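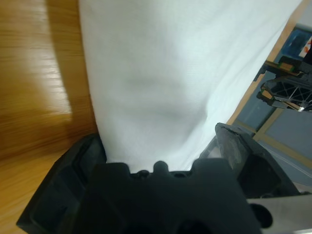

White cloth, honey-coloured wood.

About us

Hello! I'm the person behind Ratby, a small website about phone settings, and if you've landed on this page you've probably either fixed something or got cross with something. Both are fine. I write all the guides myself, I test them on my own handsets, and I answer the email too, usually with a mug of tea going cold next to me.

Ratby started because of my old job. I spent years on the support desk at Girkesby, a phone repair shop with a counter at the front and a very cramped room at the back, and the same questions came over that counter every single day. Why does my alarm go quiet? Where have my photos gone? How do I stop my messages popping up when my mum's looking? I used to scribble the answers on the backs of receipts, and people would come back weeks later having lost the receipt. So I started typing them up of an evening and putting them on a plain little web page, and I'd send customers there instead.

That first page had 31 tips on it, in no order at all. There are 1286 now (I do keep a list, it's the only tidy thing I own) and they're sorted by phone, by tablet and by what you're trying to do, which was a whole winter's work and I'm still finding ones in the wrong place.

What we cover

Mostly iPhones and iPads, with a growing Android section. Notifications, backups, storage, sharing things with family, keyboards, text size, battery settings, and moving everything from an old phone to a new one without tears. I'm especially fond of the accessibility menus, which are full of brilliant stuff that people skip past thinking it isn't meant for them. Have a rummage in there even if your eyesight's perfect!

I don't cover jailbreaking, and I don't cover getting into a phone that belongs to somebody else. I get asked about the second one a lot. The answer's always no, so please don't be offended if my reply is short.

How a guide gets written

I start with a question, nearly always one from a reader. Then I sit down with the phone and do the thing, slowly, writing each tap as I go. Once that's done I leave it a day and follow my own instructions as if I'd never seen them before, and you'd be amazed how often I've left out a step. If the menus look different on an older version I say so at the top of the page, along with the version I used.

When a big update comes out in September everything goes a bit mad. Apple move a button, and suddenly forty guides are wrong. I work through the most-read ones first and put a note on the rest saying they haven't been checked yet. If you spot one I've missed, tell me. I'd much rather have the email.

The newsletter

It's called Ovby, after the village where I was living when I sent the first one, and it goes out once a month to 1490 of you. One tip, one reader's question, and a bit of a moan if I've had a bad month with software. No more than that. You can leave whenever you like using the link at the bottom and I promise I won't send you one of those sad "was it something we said" messages.

How we pay for it

There are a few adverts down the side of the page, and I sell a printed booklet, The Amissah Guide to Your First Smartphone, which is the thing I'm proudest of. It's big print, it lies flat on a table, and it's meant for people who'd like to learn at their own pace with nobody leaning over their shoulder. We had 2000 printed and libraries have been lovely about it. If you run a class or a drop-in session, get in touch and I'll sort you out a better price on a box of them.

I don't take money to write about apps. If I recommend one it's on my own phone, and if I stop liking it I'll go back and change the page.

A word about the "we"

You'll notice I say "we" quite a lot. It's mainly me, plus a friend who keeps the website running and a couple of old workmates from Girkesby who read things over and tell me when I've gone on too long.

Getting in touch

Use the form on the contact page. Tell me which phone you've got and which version it's running (Settings, then General, then About) and what you were trying to do when it went wrong. A screenshot helps no end, but do check there's nothing private in it first, and never send me your passcode, please, however stuck you are. I look at the inbox after 7 in the evening most days and I try to reply within the week. January is always slower, what with all the new phones at Christmas.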